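# Warum hat ein Spind Schlitze?

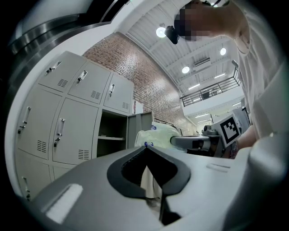

*Graue Metallspinde mit Griffen, Schlössern und Lüftungsschlitzen. Ein Fach steht offen.*

Ein Spind ist ein Schrank, der beschlossen hat, kein schönes Möbelstück zu werden. Er ist grau, er scheppert, und wenn man ihn zuwirft, weiß es das ganze Stockwerk. Trotzdem steht er in Schwimmbädern, Turnhallen, Werkstätten und Schulen, und das schon ziemlich lange. Irgendetwas muss er also können.

## Die Sache mit der Luft

Die Schlitze in der Tür sind das Wichtigste am ganzen Spind. Sie sind nicht zum Durchgucken da (ihr dürft es gern versuchen, man sieht meistens dunkel).

Stellt euch ein Paar Turnschuhe vor, nach dem Sport, im Hochsommer. In Schuhen und Socken steckt dann Schweiß, und Schweiß ist zum größten Teil Wasser. Dieses Wasser verdunstet, das heißt, es geht als unsichtbarer Dampf in die Luft. In einer dichten Kiste kann der Dampf nirgendwohin. Alles bleibt feucht, und über feuchten Stoff freuen sich Bakterien und Schimmelpilze. Den Rest erledigt die Nase.

Durch die Schlitze zieht die feuchte Luft hinaus und trockenere hinein. Das geht langsam. Ein Käsebrot, das seit Oktober im Spind liegt, können auch die besten Schlitze nicht retten.

## Warum aus Metall?

Metall lässt sich abwischen, und es saugt kein Wasser auf. Außerdem hält es Tritte aus. Die Leute, die Spinde bauen, kennen offenbar Kinder.

Das Blech ist dabei ziemlich dünn. Damit es sich nicht verbiegt wie ein Joghurtdeckel, werden die Kanten umgeknickt. Probiert das mit einem Blatt Papier: Flach hängt es schlapp über die Hand. Knickt ihr die langen Seiten hoch, steht es plötzlich stramm. Der Schrank macht denselben Trick, nur lauter.

## Große Tür, kleine Tür

Spindfächer gibt es in vielen Größen. In ein kleines passen Geldbeutel, Mütze und Pausenbrot. In ein großes passt ein Rucksack, wenn man ihn nicht vorher mit Steinen gefüllt hat. Wer ein kleines Fach bekommt und eine Winterjacke besitzt, lernt falten.

## Und der Schlüssel?

Im Hallenbad von Brikton, so erzählt man es dort gern, gibt es 135 Spinde und eine Kiste mit 59 Schlüsseln, die zu keinem davon passen. Weggeworfen wird die Kiste nicht. Man weiß ja nie.

Merkt euch deshalb eure Spindnummer, bevor ihr weggeht. »Der graue« hilft nicht weiter.

## Zum Ausprobieren

Ihr braucht zwei gleiche Schraubgläser und zwei gleich große Stücke nassen Stoff.

1. Legt in jedes Glas ein Stück Stoff.
2. Schraubt ein Glas fest zu und lasst das andere offen.
3. Stellt beide nebeneinander ins Zimmer.
4. Fühlt am nächsten Tag nach, welcher Stoff trockener ist.

Falls ihr das zugeschraubte Glas zwei Wochen lang vergesst, macht es bitte nicht am Esstisch auf.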